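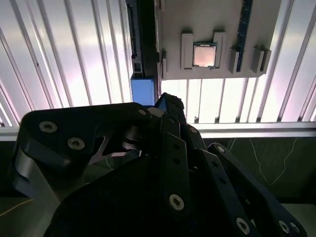
19th May. Ferkent draft, chapters 5 to 8.

Continued the point-of-view pass. The narrator is the regimental doctor throughout, first person, past tense. Chapter 5 is clean. Chapter 6 slips twice into what the colonel is thinking. Replaced both with things the doctor could hear or see from the bedside. Second fix costs a line I liked, moved to the cuts file.

Chapter 7 has the larger fault. The doctor hears the shelling at Tunstall before the courier arrives, then acts surprised by the courier's news. Options:
1. Move the barracks out of earshot. Breaks the night march in chapter 11.
2. Let him hear it and misread it as quarry work. Needs a quarry planted early, probably on the ride in from Elstead.
3. Cut the surprise.
Trying option 2 first. If the quarry takes more than a paragraph to set up, go to 3.

Direct thoughts: still in quotation marks in the older chapters, no marks in the newer ones. Decision from the March session was no marks and no italics. Converted 5 and 6. Leave 7 until the rewrite.

Exclamation marks in dialogue down to two per chapter at most. The colonel was using most of them.
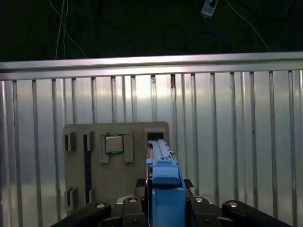

Length. Chapter 8 runs long and the interrogation stalls in the middle. Removed some 500 words, nearly all of it stage business (gloves on, gloves off, pouring from the decanter). The questions now follow each other directly. Read it aloud afterward – pace is better, but the prisoner's last answer comes too soon. Needs one beat of delay, not dialogue.

Forms of address are inconsistent. The orderly says "sir" in 5 and "Herr Doktor" in 8. Set to the second everywhere and checked with search. Missed one in the letter at the end of 6, fixed by hand.

Clutside readers' notes on the opening: two of them took the injection for a poisoning. Not intended. Leaving the ambiguity for one page only, then the chart at the foot of the bed settles it. Chart entry must give the drug by name and the hour.

Open items:
quarry, chapter 2 or 3
rank of the courier (corporal in 7, sergeant in 10)
moon phase for the march, draft has it full on nights too far apart
thaw on the Elstead road – mud in one chapter, ice in the next

Next pass starts at 7, after the quarry is in.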